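August, bench notes, bin and blocks

Back on the long blocks today, the red and green ones. Deok-su Heo dug out the rest of the Zirnier order and we now have 478 on the shelf, so I can finally stop hoarding the good ones in my desk drawer (you know who you are, everyone who kept borrowing them). Started a little after 2 pm with three red and three green in the big gray bin, just to get a feel for how they lie. 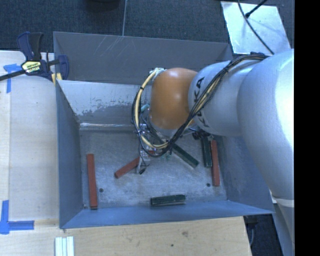 I still like the metal bin better than the plastic tub from Premer, even if it's loud! Every dropped block sounds like a car door. The scratches don't bother me, but I do want to see if a wipe-down changes the glare on the floor, so I'm leaving half of it alone and cleaning the other half tomorrow. Don't touch it please.

Weighed a handful of blocks too. One green came out at 400 grams and the reds were all a bit under that. Might be the paint, might be our scale, which was drifting again by 4.

To do: ask Mandagi for a second bin the same size, label the shelf by color, find the lid for the spare box. Deok-su wants to try mixing in the short blocks next. Fine by me, after the wipe-down.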